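Lecture 4: Learning a Grasp from Hand-Held Demonstrations

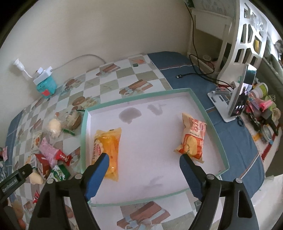
Lamduan Nuchit

Share 4 | Comments 3

30 January 2020

These notes cover the second half of the lecture. The first half, on camera calibration, is in the handout which Niilo Ruotsalainen gave you in December. Please read it before the exercise session.

1. The question

We want a robot arm to sort small packaged snacks from a tray. The arm has a gripper with two jaws. The older way is to move the arm with a joystick and record all its joints. It is slow, and the person gets tired and begins to make strange motions. In the method of today a person holds the gripper tool in the hand and does the task directly. A camera on the tool records what the tool sees, and from the video we compute the path of the tool. The arm is not needed until the test.

The important point is that the camera has the same place on the tool and on the arm. The policy then receives a similar view in training and in testing. The jaws are always visible at the bottom of the view, and the policy can use them as a reference. If you mount the camera even a little differently on the arm, you lose this advantage.

2. What is recorded

For each time step we store three things: the image, the pose of the tool, and the opening of the jaws. The pose is relative to the first step of the same demonstration. We do not use a fixed world frame. Students often ask why. With a fixed frame the policy learns where the table was in the room, and this is of no use in another room.

The jaw opening is read from the image itself. Colored pads are helpful for this, as blue against black is easy to separate. Be careful with a blue cloth on the table, though. In our first version the color threshold also found the cloth, and the opening value jumped. Now we search only in the lower part of the image.

3. Why the table is not clean

Ulla Laitinen asked last week if we should collect on a plain surface first. We tried it in the Giltberg set. The policy was good on the plain table and bad everywhere else. For the Drisville set we collected in ordinary rooms, with patterned tablecloths, cables, phones and other packages near the tray. A printed cookie on a cloth is a good test, because a weak policy tries to grasp it. Shiny wrapping is also difficult. The reflection moves when the tool moves, and the edge of the package seems to move with it.

4. Result

The Drisville set has 330 demonstrations. We removed those where the tracking was lost. The test was 100 trials with the arm, in a room which was not in the training data. A trial is successful when the package is lifted and placed in the box without falling.

Trained on Drisville: 96 successful trials.

All four failures were with a package standing close to the tray rim. One jaw touched the rim before the other reached the package. I do not think more data of the same kind will solve this. The demonstrators themselves tilt the wrist in that situation, and each person tilts differently, so the policy learns something in the middle.

5. For the exercise

Take one demonstration from the course folder. Plot the jaw opening over time and mark the moment of contact. Then shift the images by two time steps against the poses and train again. Write half a page about what happens to the grasp. The Trutari script does the shifting, but check the sign of the shift yourself.

Comments (3)

Urho Tuominen
In section 2, is the opening measured between the pads or between the jaw tips? The script and the notes seem to differ.

Lamduan Nuchit
Between the pads. I will correct the script.

Merja Pesonen
Thank you for the notes. I had the same problem with the blue cloth in my own recordings and lost one evening to it. Is the Giltberg set also in the course folder?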